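April, Monday session
By M. Bíró

3.2 What people leave on the table

I started the Soldale part of the study thinking the plates would be the interesting bit. They weren't! Plates get carried off as soon as someone stands up. The small stuff hangs around (cups, bowls, the odd spoon), and I kept wanting to know why a spoon stays out when the cup next to it is clearly finished with. So for six weeks I kept a diary of our table at the end of breakfast, 100 entries in all, and I sorted the leftovers by what they touched or sat beside.

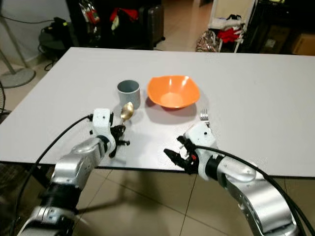 Figure 4. Gray cup, orange bowl, gold-colored spoon and silver fork on the white table.

My hunch going in was that cutlery follows the bowl, and I still like that idea, but the diary is messier than I'd hoped. In the Fidness kitchen, where I kept a shorter diary of eight entries, spoons ended up closer to cups, and I can't rule out that it's just a coffee-drinking household. I used the Udance sheet for coding both sets, with one change: a fork lying near two things got written down under both. Section 3.3 goes through the entries where I changed my mind later.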